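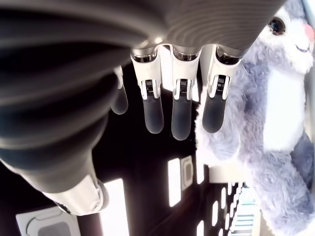

Thread on hard water and tankless water heaters, as I keep getting the same three questions. Numbers are from my own unit in Ibarra unless I say otherwise.

1/ Hardness here tests at 200 ppm as calcium carbonate. Divide by 17.1 if your installer talks in grains. That puts it at 11.7 grains, which most charts call very hard.

2/ Scale forms on the hot side first. Calcium carbonate gets less soluble as water warms up, so the heat exchanger collects it long before the cold pipes show anything.

3/ Setpoint matters. I dropped mine from 140 F to 119 F in December. The controller only takes whole degrees and 120 was slightly too hot at the kitchen tap. The shower valve now sits almost fully open to hot.

4/ If you have a storage tank, do not copy that number. Tanks have a bacteria question that a tankless unit mostly avoids. Read your manual and your local code.

5/ Flushing. Shut off power and gas, close both isolation valves, hook up a small pump and a bucket, circulate plain white vinegar. I run it for 54 minutes because that is what my old timer does at full turn. Then rinse with fresh water for five.

6/ No isolation valves? Have them put in before anything else. Gaurav Bhatia quoted me 300 dollars for the valve kit and labor when he did the house next door. Prices vary a lot by region.

7/ Clean the inlet screen at the same visit. Mine had grit from the street main work and the flow had been low for weeks. I blamed the shower head and replaced it. The old shower head was fine.

8/ Magnetic descalers: I clamped one on for a year and saw no change in what came out in the bucket. One house, no control, make of that what you will.

9/ Softeners do work. They also add sodium and need a drain. Heriberto Ocampo asked about outdoor taps: run those off the line ahead of the softener. Plants do better on the hard water.

10/ Error codes. Scale usually shows up as an overheat or flow fault, and a reset clears it for a day or two. If you are resetting weekly, flush it.

11/ Julián Rivas asks about citric acid in place of vinegar. Works, smells less. Check the concentration your manufacturer allows, especially with a copper exchanger.

12/ Will post the flow readings before and after the next flush. Same bucket, same tap.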